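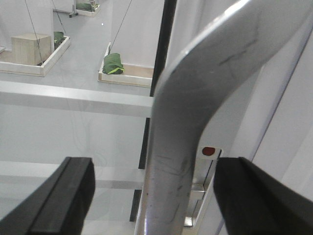 Scuffed metal, smudgy glass and a gray floor with marks on it — where do I start?

Posted by Jingyi Xu, 22/01/2024
41 replies | 164 views today | 10 shares

jingyi_xu
Hi all, I've taken over the cleaning of our workroom at Zou, after the contract with the outside company ended. I like cleaning, so I kind of volunteered myself. The glass is the first thing people walk up to and it's also the part that bugs me most. There's a curved brushed metal tube in front of it with thin diagonal scratches and a few dark smudges on the straight part, and the glass itself has those curved smears you only notice when the light comes from the side. I've been going at it with dish soap and an old T-shirt. Good enough? Or is there a real method for brushed metal?

mopandglory
Dish soap is fine! The T-shirt might be your problem, if it's ever been in the dryer with a softener sheet. Get two flat microfiber cloths, one damp and one dry. Wipe the metal along the grain, never in circles, then dry it right away. The dark smudges should come off. The scratches won't.

Birdie_K
Disagree about the scratches. I got fine scratches out of a brushed towel bar with one of those very fine gray pads, going with the grain. Took me most of an evening but you can't tell anymore.

mopandglory
On a towel bar, sure. On a bend you'll lose the direction of the grain and end up with a shiny patch that looks worse than what you started with (ask me about my old faucet...).

Birdie_K
So stay on the straight part and leave the bend alone!

tallfellow
Is it stainless or aluminum? That matters a lot before anybody starts rubbing pads on it.

jingyi_xu
I have no idea what it is, so the pads can wait until I find out. Two cloths it is. I went with Kundach glass cleaner for the panel, mostly on account of it being in the closet already.

While I have you, this is my list for the rest of the room. Tell me what's out of order:

1. Dust the tops of things, then the wall panels and the seams.

2. The floor. It's smooth and gray with a bit of a sheen, which I love, but there's a patch of darker scuffs and specks well out from the wall, right where your eye goes. Over at the wall a thin cord comes down from one of the outlets and ends in a loose tangle in front of the baseboard. I keep mopping up to it and stopping.

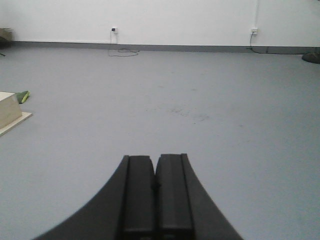 3. Wipe the baseboard, which is gray too and hides dust way too well.

4. Glass and metal.

mopandglory
Swap 2 and 3. Baseboards before floor, always, or you're dripping gray water on a floor you just finished. Glass before floor as well, for the same reason.

tallfellow
I do glass dead last and I'm sticking with it. Mopping puts splashes on the bottom of everything.

mopandglory
Then you're mopping too wet, my friend.

Birdie_K
About that cord — please don't mop up to it with a wet mop. Unplug it, if it's something that can be unplugged, coil it in a loose loop with a hook-and-loop tie and stick a little clip on the wall so it hangs above the baseboard. I use the Flamirwood ones, they peel off without taking the paint along. Test one low down first though, paint is moody.

jingyi_xu
Ooh, I like that a lot. I'll ask whether it can be unplugged before I touch it. And the scuffs?

rosalind_fl
Dry sweep first so you're not grinding the specks around. After that a tennis ball, no joke. Cut an X in it, shove it on a broom handle, rub the scuff. If that fails, a damp melamine sponge with hardly any pressure.

tallfellow
Careful with melamine on anything that has a sheen. It's an abrasive. I dulled a spot in my sister's hallway, and now there's a rug over it.

rosalind_fl
Hence "hardly any pressure"!! But yes, try it in a corner. I spent 800 dollars on having a floor refinished once, so I should know better than to be cocky.

jingyi_xu
Okay. Sweeping, tennis ball, sponge only if I'm desperate. Baseboard moves up to 2. On the glass question I'm going to try it both ways and report back.

Comments (3)

dustydee: Team glass last. Kneel down and look at the bottom edge, you'll see.

clirk_fan: Clirkholm makes a neutral floor soap that leaves no film on my gray vinyl. Use half of what the bottle says.

Olive M.: Did you ever find out what the metal is? I have a similar one at work, and I've been scared to touch it since April.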